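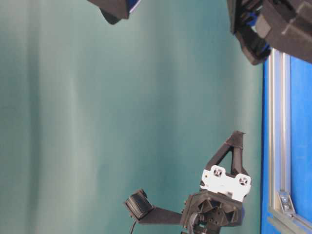
Black and white against teal green.

I sold the car in August. I got $2,425 for it, which was more than the first guy offered and less than I had talked myself into expecting. A few people have asked how it's going without one, so I'm putting it all in one place and I can send them the link.

The short version is that I take the 730 bus to work and back, and I don't mind it. The long version has more complaints in it.

I live on the east side of Plundville, past the old Sisay warehouse, where the sidewalk stops and starts again for no reason I've ever worked out. The stop is an eleven-minute walk from my door. There's a bench but no shelter. The bus is supposed to come at 7:12 and usually comes at 7:16, but you can't plan on 7:16, because on the morning you do it will come at 7:11. I get there by 7:08 and stand around. I have listened to a lot of podcasts and I'm now caught up on all of them, so lately I just stand around.

The car was a decision I put off for a long time. It needed a new clutch and two tires, and the insurance had gone up again. I sat down with the bills one evening and added up what I'd spent on it since the previous summer, and then I closed the notebook and made dinner. A week later I added it up again in case I'd made a mistake. I hadn't. I listed it that night.

Tae-yang Noh bought it. He wanted it for parts, mostly the doors, and he was very polite about not saying anything bad about the rest of it. He paid cash and took it away on a trailer. I forgot to take the ice scraper out of the trunk, and also a pair of boots I liked. I didn't call about the boots.

The first two weeks were the worst. I kept leaving the house at the time I used to leave, and that was wrong by half an hour. I had the wrong bag. A messenger bag is fine between a parking lot and a desk, but after eleven minutes of walking it pulls on one shoulder and you start to tilt. I switched to a backpack from the back of the closet, one I'd had since school, and that fixed it. I also bought a better umbrella. The cheap ones turn inside out at the corner by the bank, where the wind comes through.

Groceries took longer to figure out. With a car I shopped once a week and bought whatever I felt like. Now I go on the way home and get what I can carry, so I go more often and buy less. Heavy things are the problem. Rice, potatoes, cat litter, anything in a glass jar. Ebere Aliyu from upstairs drives to the big store every other week and takes me along for the heavy stuff, and I pay for gas. She'd probably do it for free but I feel better paying. We have an arrangement where neither of us waits for the other one inside. Whoever finishes first sits in the car.

I do throw away less food now. I used to find bags of salad at the back of the drawer that had turned to liquid, and that hasn't happened since the fall. I don't think I got any smarter about salad. There's just less in the fridge to lose track of.

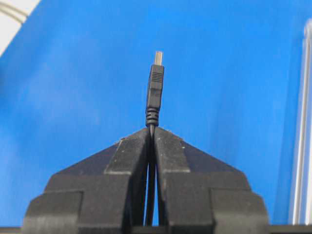
The evening bus is a different thing from the morning bus. In the morning it's the same faces and they all look at their phones or out the window. In the evening it's high school kids and people coming off shift at Nonau, and it's loud. I used to think I would read on the bus. I read in the morning, a few pages, and in the evening I give up. For a while I had headphones in, but I missed my stop twice that way and had to walk back along the road, on the side with no sidewalk, in the dark. I now keep one ear free after the library.

I'll say something about the schedule, because it's the part I'd change. After 6:30 the bus goes down to one an hour. If I leave work at 6:20 I'm home before seven. If somebody catches me at the door with a question and I leave at 6:35, I'm home after eight. I have become rude about this. I put my coat on at 6:10 and answer questions with the coat on, and people have learned what it means. Babar Swati, who sits across from me, has started telling people "she's got her coat on" before they get to my desk. I appreciate it.

The weekend service is bad and I mostly don't use it. I walk, or I stay home. It turns out I was driving to a lot of places on weekends that I didn't care about very much. There was a garden center I used to go to and just look. I haven't been back and I haven't thought about it until writing this. The one thing I do miss is the lake. It's forty minutes by car and there is no bus at all. Seon-mi Myung took me along in the spring when she was going anyway, and we ate sandwiches on the wall by the boat ramp and it was too cold to stay. I'd like to go again when it's warmer. You can rent a car for the day from the Uludis place by the station, and I keep meaning to look at what they charge.

My sister thinks I'll buy another car before next winter. She may be right. Last winter was mild and I only had two mornings where the bus didn't come at all. On the first one I walked, and got in with wet socks and sat with my feet near the heater until lunch. On the second I went home and called in, and spent the day cleaning out the hall closet, where I found the receipt for the boots.

Money, since people ask about that too. A monthly pass costs less than I used to spend on gas, before insurance or anything else. I put the difference into a separate account on the first of the month. I haven't touched it except for a dentist bill. I don't have a plan for the rest. For a while I thought it would be for a bicycle, and I went and tried a few, but the road between my place and downtown has trucks on it and a shoulder as wide as my hand. Ha-rang Koo rides it every day and says you get used to the trucks. I don't think I would.

One more thing, for anyone on the same route. The county is talking about moving the stop from the bench to the far side of the intersection. There's a notice taped to the pole, and a number to call if you have comments. I called and left a message. The far side has no bench and the light there takes forever, so if you use that stop, please call too. The number is on the second page, behind the first one, and you have to lift the tape a little to see it.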